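Learning to Sew Through a Robot

At Hillon College, the surgical robotics elective meets in a long basement room with one window. Students come in after their regular classes, sign the log, and take turns at the console. By the end of the term each of them is expected to place a row of stitches and tie them off without touching the tissue by hand.

The course is in its third year. It takes 11 students at a time, most of them from mechanical engineering and a few from the premed program. They share two instrument arms, a pair of hand controllers and a workstation that the department bought used from a training center in Ogilvie. The price was 3000 dollars, plus a weekend of driving.

For the first 6 weeks there is no needle. Students move rubber rings from peg to peg, then pass a length of string from one arm to the other. The controllers give no sense of touch, so they have to judge tension by watching the thread. Many of them pull too hard and break it.

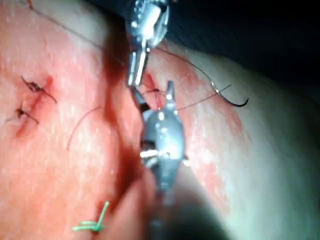 Two instruments nearly meet over a small incision, with a curved needle and dark suture to the right. Black knots close a second incision at left.

Suturing takes up the rest of the term. One jaw holds the needle while the other waits to receive it, and the angle of the wrist decides whether the curve of the needle follows a clean path. Students say the knot is harder than the stitch. The loop has to go around one instrument, and the short tail has to be picked up before the loop slides off.

Some of the engineering students have started writing software for parts of the job. Their project, called Drosero, records the motion of both arms and tries to repeat a needle handoff on its own. It has been tried 13 times this spring, with mixed results. The group plans to rewrite the timing code before the class starts again in August.

Final sessions are graded on stitch spacing, knot security and damage to the surrounding tissue. Speed does not count toward the grade.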